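Informe de avance – Evaluación del kit de simulación Flundix
Destinatario: Osian Probert, Petersen

Entorno simulado con dos puertas y robot de dos brazos.

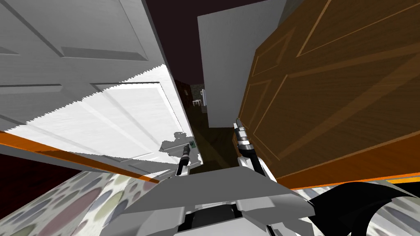 1. Trabajo realizado
En febrero se completaron 3.626 episodios de paso entre puertas en el entorno Skisby. Se descartaron 426 por errores de contacto en las pinzas. La licencia cubre cinco puestos, de los que usamos tres.

2. Incidencias
Las sombras presentan bordes escalonados, visibles en la puerta blanca. El proveedor – Aklow – lo atribuye a la resolución del mapa de sombras. Queda por medir el efecto en la política visual.

3. Próximo periodo
Repetir la serie con sombras de mayor resolución y cerrar la comparativa de costes.

Wolfram Vogler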